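Sun 15 September

The Furkmont Community Chorus starts its new season this week with 87 singers, the most it has had on the books. We talked with the director before the first rehearsal, in the church hall in Wostilthorpe where the group meets. She has led the chorus for 16 years and asked that the article be about the singers, so we have left her name out.

The growth came mostly from the open evenings held in August. "We used to make people come in and sing a prepared piece by themselves," she said. "A lot of adults won't do that. They haven't sung since school and they think we're going to tell them to go home." Now new members sit in with a section for two rehearsals and have a short voice check after that. It covers range and whether the person can hold a line next to someone singing a different one.

Reading music is still not required. Recordings of each part go out by email on Friday nights, and the director makes most of them herself at the piano. "Tenors get theirs first," she said. "There are fewer of them and they worry more."

The main work this fall is "Livska," a set of folk song arrangements for mixed voices. It runs a little under half an hour and has long stretches without accompaniment. The altos carry the tune in the second song, and the director said that was one reason she picked it. The basses have a low passage near the end that she expects to rehearse every week until the concert.

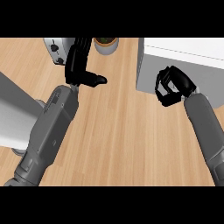 The hall has its good and bad points for a chorus. The ceiling is high and the sound carries well, but the heating is noisy and has to be switched off for anything quiet. The risers are older than most of the singers, and the director would like to replace them. Asked what she had in mind, she said plain light wood, with the boards running lengthwise like the surface in the picture, and no carpet on top. "Carpet eats the consonants," she said. "We had it on the old ones and I spent a whole spring asking for the letter T." The chorus has put money aside for the job but has not ordered anything yet.

Concerts are held elsewhere. The winter program will again be at the Tapia, which seats 464. Last year's was sold out apart from the side balcony, where the view is poor. "You can hear fine up there," the director said. "I tell people that and they still want to see their sister."

Dues are $75 for the season and cover the music. Anyone who finds that hard can pay in parts or ask for a reduced rate, and the request goes only to the director. Childcare during rehearsals is something members have asked for, but there is no second room free on the same night.

She is still looking for tenors, and for a page turner who can read a piano score. Sopranos are full until January - the waiting list is open, and people on it are welcome to come and listen. Rehearsals begin at seven, with the doors open a half hour earlier for anyone who wants to go over notes.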